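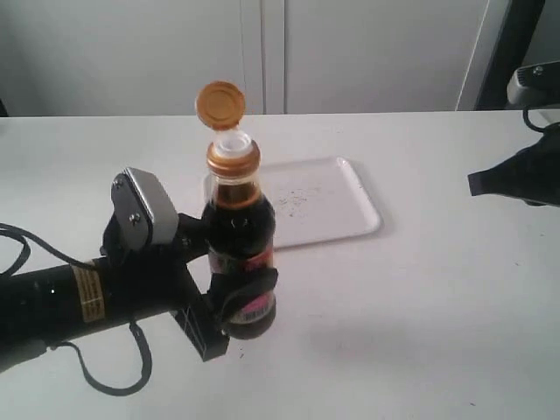
Most households would do better to buy the smaller bottle, in the view of Seema Saxena, and to replace it more often. Her recommendation runs against the habit of a generation of shoppers who were taught that soy sauce, being salty, keeps forever. It is nonetheless the position adopted in the pantry guidance issued this year by the Penenov Institute of Household Food, and it is the subject on which the Institute receives more correspondence than any other.

Soy sauce occupies an unusual place in the Australian kitchen. For much of the last century it was a specialty item, bought from Chinese grocers in the capital cities and from a few importers who supplied restaurants in the larger country towns. It now sits beside the tomato sauce in the ordinary supermarket and is used by cooks of every background, in marinades, gravies, stews and the family fried rice. Familiarity has not been accompanied by much knowledge of what the product is or how it should be looked after.

The traditional method begins with soybeans, which are soaked and steamed, and wheat, which is roasted and cracked. The two are combined and inoculated with a mould, usually *Aspergillus oryzae*, and held in warm, humid conditions until the grains are covered in growth. The culture is then moved to tanks of brine. Over the following months its enzymes break proteins into amino acids and starches into sugars, while salt-tolerant yeasts and bacteria contribute alcohol, acids and a large number of aromatic compounds. The mash is finally pressed, and the liquid is settled, heated and bottled.

A second method treats soy protein with acid and completes the work in days. The resulting liquid is neutralised and adjusted with salt, colouring and sweeteners. It is a legitimate food and an inexpensive one, and it has its uses in manufacturing. The ingredients list generally allows a buyer to distinguish the two: a brewed sauce will tend to name soybeans, wheat, salt and water, while the other will usually refer to hydrolysed vegetable protein.

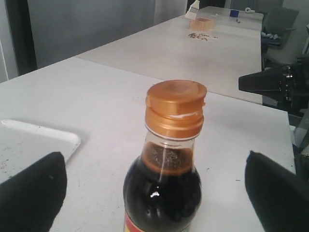

A reader in the coastal town of Gedivon wrote to the Institute in April to ask whether a sauce that had darkened since it was opened should be thrown out. She had noticed the change only when a fresh bottle was poured beside the old one at a family lunch, and several of her guests had preferred the flavour of the new.

Her observation was accurate, and the explanation is a simple one. Once a bottle has been opened, oxygen enters the headspace each time it is used. The sauce deepens in colour, and its lighter aromas, some of them floral and some closer to bread or caramel, begin to fade. What remains is salt, savouriness and a heavier, flatter note that many cooks have come to regard as the normal taste of the product. A darkened sauce is seldom unsafe. The salt content of a standard brewed sauce is high enough to discourage most of the organisms that spoil food.

Exceptions exist. Reduced-salt sauces have less of this protection and should be refrigerated from the day they are opened. So should any product to which stock, fruit or fresh aromatics have been added. A white film on the surface of an opened sauce is most often a salt-tolerant yeast; the Institute's advice is to discard the bottle, as the flavour will already have suffered. Visible mould of any other colour, gas, or a sour smell that was not present at the outset calls for the same treatment.

The Institute examined these questions in a tasting program conducted with Ollel, a brewer whose works lie inland from Gedivon. Fourteen-week-old opened bottles were compared with newly opened ones from the same batch, and a panel of 17 tasters was asked to record its preferences without knowing which was which. Sauce held in the refrigerator was judged close to fresh. Sauce held in a cupboard beside an oven was marked down by most of the panel, and two tasters asked whether a different brand had been substituted.

The findings led to a plain rule for domestic use. An opened bottle should be kept cold, closed firmly, and finished within a season. Households that cook with soy sauce only occasionally are advised to date the label in pen.
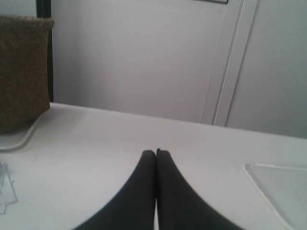
## The matter of the vessel

Packaging has played a larger part in the history of the condiment than is commonly supposed. Brewed sauce travelled for centuries in ceramic jars and wooden casks, and early shipments to Australia arrived in earthenware sealed with a clay or cork stopper. Customers brought their own bottles to be filled at the counter. The Wuyts family, whose grocery supplied Gedivon and the farms behind it, kept a ledger of such sales, and the surviving volume contains 1475 entries for sauce alone.

The ledger repays attention. Purchases rose before the Lunar New Year, as might be expected, but they also rose at shearing time, when station cooks bought sauce in quantity. Several of these cooks were Chinese-born men who had remained in the district after the goldfields declined. Their mutton dishes were seasoned in a manner that their employers evidently accepted without recording it, for no recipe has been found in the station papers and the sauce appears only as a cost.

Glass displaced earthenware because it was cheap, could be washed and allowed the contents to be inspected. Plastic followed, being lighter to freight and less liable to break. Each material has its defenders. Glass is an excellent barrier to oxygen, whereas ordinary plastics admit a small amount over time, a point of little importance in a bottle that is emptied quickly. More recent designs place the sauce in an inner pouch that collapses as it is dispensed, so that air does not replace the liquid.

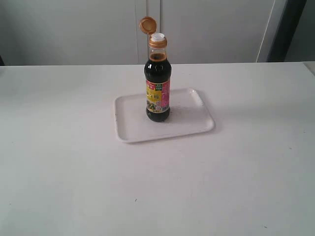

Closures deserve equal consideration. A wide mouth encourages generous pouring and is suited to the kitchen, where sauce is measured by the spoon. A narrow spout gives control at the table, although it will gather a crust of salt if it is not wiped, and the crust may in turn prevent a tight seal. The Institute recommends a damp cloth after each use and warm water once a week.

Decanting is a matter on which opinion remains divided. Many families own a small ceramic or glass dispenser and would not think of setting a table without it. The practice is sound provided that the dispenser is small, holds no more than will be used in a few days, and is washed and dried before it is refilled. Topping up an unwashed vessel mixes tired sauce with fresh and shortens the life of both.

For those buying at present, the Institute offers one further suggestion, drawn from the Ollel tastings. A light sauce and a dark sauce are separate ingredients – the first for seasoning, the second for colour and body – and a household that keeps a small bottle of each will generally cook better than one that relies on a large bottle of either. The revised pantry guidance contains eight pages on storage and may be requested by post or collected from the Institute's reading room during library hours.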